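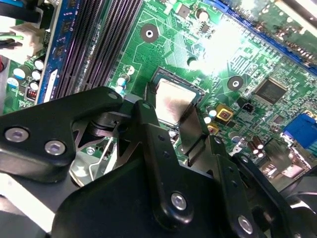
How to swap old thermal paste

My desktop started sounding like a hair dryer in January, so I finally redid the paste on the processor. If yours is getting loud too, set aside an evening and try it!

Shut everything down, pull the plug, and hold the power button for a few seconds. Run the fan for 2 minutes first if you can — warm paste lets go more easily. Then loosen the cooler screws a little at a time, going corner to corner, and twist gently before you lift. Please don't yank (I did once, and the chip came up with it).

Wipe off the old gunk with a coffee filter and rubbing alcohol. I buy the strong stuff, but 75 percent works if you let it dry completely. Put a pea-sized dot in the middle, set the cooler straight down, and tighten the screws in the same crisscross order.

Plug the fan back in before you close the case — I forget this every single time. Then start it up and check the temperature in your BIOS menu.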